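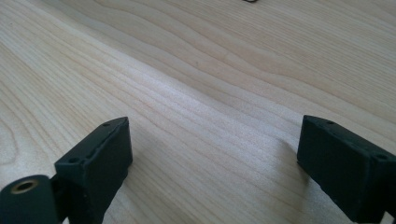 About Us

The Nurville Ballot Desk covers elections and local government in Nurville, Brornis, Lachance and Wisham. We publish candidate guides, meeting reports and results, and all of it is free to read.

We started as a single web page listing who was running for the Nurville school board. The county posted names and party labels, and that was all a voter could find without making phone calls. We made the calls and put the answers online. The page was read 943 times before the polls closed, which was more than the number of people who voted in one of the districts. The next year we added Brornis and Lachance. Wisham came last, after its weekly paper closed.

What we cover

Our main work is the candidate guide. Before every primary and general election we send the same written questions to each person on the ballot, from county executive down to library trustee. Answers are printed in full up to the word limit. We fix typos if the candidate asks us to, and we leave everything else alone. If a candidate does not reply, the guide says so next to the name, along with the dates we wrote and called.

Between elections we go to meetings. A reporter sits in on every regular session of the four town councils and the county planning board. Most of these run long and most of the votes are unanimous. We write up the ones that are not, and we keep a searchable record of all roll-call votes. The record now holds 2087 votes. You can sort it by member, by town or by subject – zoning is by far the largest group.

On election night we post results by precinct as the county releases them. We do not call races. A race is listed as open until the county certifies it, even when the margin is wide.

Endorsements

We do not endorse candidates, and we do not take a position on ballot measures. Staff may vote and may register with a party. They may not donate to a campaign in our coverage area, put up yard signs or sign nominating petitions. A staff member who has a relative on the ballot is moved off that race for the whole season.

Readers sometimes ask us to say which candidate is telling the truth. When a claim can be checked against a budget, a vote or a court filing, we check it and link to the document. When it is a promise or an opinion, we report it as one.

How we pay for it

The Ballot Desk is a nonprofit. We have 3 full-time employees and a small group of freelancers who are paid by the meeting. Most of our money comes from readers. We have 496 monthly members, and their average gift is small. The rest comes from grants and from renting our vote record to researchers, who get it in a different format but see the same data as everyone else.

We do not accept money from candidates, parties, political committees or anyone holding a contract with the towns we cover. We do not run political ads. Gifts over $250 are listed on our donors page with the name of the giver, and anonymous gifts over that amount are returned.

Corrections

If we get something wrong, we fix it in the story and put a dated note at the top. Errors in the candidate guide are corrected the same day when possible, and a notice goes out to everyone who downloaded it. Send corrections through the contact form and include a link to the page. A candidate who wants an answer changed after the guide is published can add a short statement under the original, but the original stays up.

Working with us

We hire freelance meeting reporters in June. No journalism degree is needed. You should be able to sit through a long budget hearing, take clean notes and file a short report the next morning. Wisham and Lachance are the hardest to fill, so please tell us if you live near either one.

Schools and civic groups may print and hand out our guides without asking, as long as no pages are removed. Large-print copies and Spanish versions are available on request.

This page was last updated 2026-06-27.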